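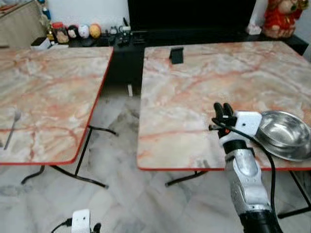 Mesas dobráveis com tampo de padrão marmoreado e, à direita, uma taça de aço inoxidável.

Para: lista dos associados
Assunto: Re: Cedência de mesas para o almoço anual de Voncombe

Exmos. Senhores,

Acusamos a receção da mensagem da associada Mabli Foulkes, que a seguir se transcreve:

> Em 4 de setembro de 2023, Mabli Foulkes escreveu:
> Solicito informação sobre o número de mesas disponíveis
> para o almoço de janeiro e sobre o prazo de inscrição.
> Pergunto ainda se a loiça fica a cargo de cada secção. 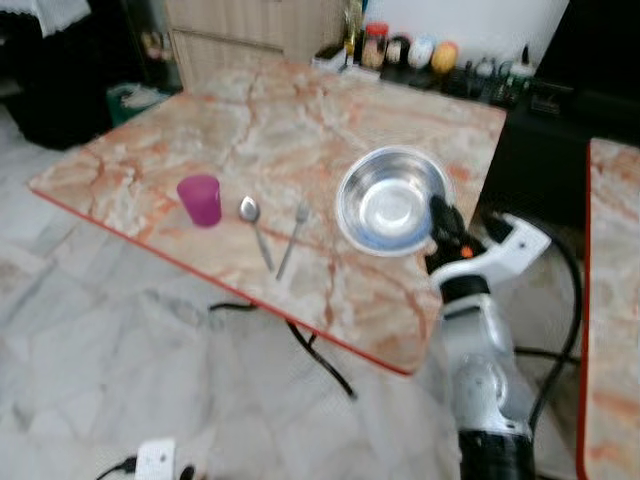 Quanto ao primeiro ponto, a direção reservou 8 mesas por secção. Esperam-se aproximadamente 200 participantes, pelo que os pedidos adicionais serão apreciados por ordem de entrada. A secção de Powell já apresentou o seu.

A loiça e os talheres continuam a cargo de cada secção – tal como consta do regulamento em vigor.
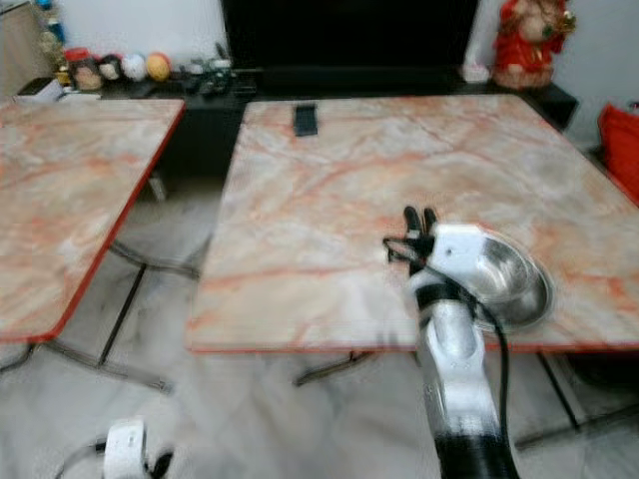

As inscrições devem ser remetidas à secretaria com a referência 3904. O transporte será assegurado pela firma Honix, e as mesas deverão ser devolvidas fechadas até ao dia seguinte ao do almoço. 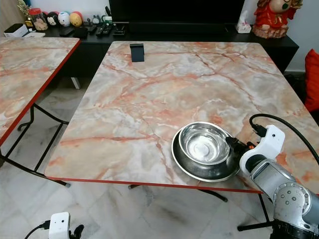 Taça de aço inoxidável de aba larga sobre o tampo marmoreado.

As secções que pretendam levantar o material pelos seus próprios meios devem comunicá-lo por escrito.

Com os melhores cumprimentos,

Bleddyn Gwilliam
Secretaria da Associação Moton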